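Frequently Asked Questions: The Barroso School Records Collection

How do I find a former pupil in the registers?

Start with the surname index at the front desk. It covers the admission registers only. Roll books and punishment books are not indexed and have to be read page by page. If you know the year of admission, give it on the request slip, and the correct volume will be brought to you.

What does the collection hold?

Admission registers, daily roll books, inspectors' reports, building accounts and a small number of copybooks from the Barroso school and the two schools that later merged with it, Bater and Iltov. There are 600 bound volumes and 4 boxes of loose papers. The Iltov material is thin. Its early roll books were stored in a coal shed, and several were pulped by damp before the merger.

Are the registers open to everyone?

Registers are closed for 75 years from the last entry. The closure date is taken from the last entry in the volume, so an early page in a long-running register may still be closed. Former pupils can ask for a certified copy of their own entry at any time. Bring photo identification. Requests on behalf of a living relative need a signed letter from that person.

Why does one child appear twice?

Usually for one of these reasons. The child left for a season of farm work and was struck off, then readmitted under a new number. Or the child moved from the infant room to the main school, which kept separate registers until the merger. Compare the date of birth and the parent's occupation before treating the entries as two people. Spelling is a poor guide, as teachers wrote names as they heard them.

What do the penciled numbers in the margin mean?

They are cross-references to the roll books and were added by a later head teacher. Numbers below 1000 refer to Bater. Numbers from 1000 to 2000 refer to Barroso. Iltov entries have the letter J in front of the number, after Justine, the name of the townland where that school stood. A number with a line through it means the roll book could not be found when the list was checked.

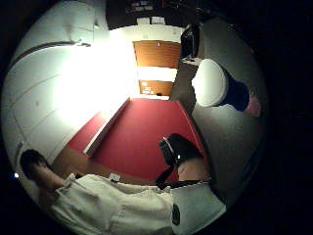

Can I consult the original volumes?

Originals are produced only where the scan is unreadable or missing. Most volumes with tight bindings fall into this group, as the inner column is lost in the gutter of the scan. Volumes are read flat on a table, on the foam wedges supplied, and may not be held in the lap. Keep forearms beside the table, as with the bare one next to the red tabletop in the photo, and off the open page. Loose sleeves should be rolled or pinned back before a volume is opened. Pencil only. One volume is issued at a time.

Can I take photographs?

Yes, without flash, for private use. Fill in the camera form first. Photographs of closed pages are not allowed, even if the page falls open next to one you are reading.

Do you hold class photographs?

Very few. Most were sold directly to families by traveling photographers, and the school kept no set. Names written on the back of a print are recorded in the catalog as found and have not been checked against the registers.

I have a copybook or school report at home. Do you want it?

Please write before sending anything. We accept items on gift or on loan for scanning. Do not remove staples, flatten folds or apply tape. Include any family information you have, with a note of who supplied it.

How do I cite an entry?

Give the school, the type of register, the volume number and the entry number, in that order. Page numbers should be left out, as several volumes were repaginated when they were rebound.

When is the reading room open?

Thursday, from 10 a.m. to 4 p.m. It is closed through March for stock checking. Slips handed in after 3 p.m. are held over to the next session.

Who answers written inquiries?

Nhung Hầu handles all inquiries about the registers. Send the name, the approximate date of birth and the school if known. One search of up to an hour is free of charge. Longer searches are quoted for in advance.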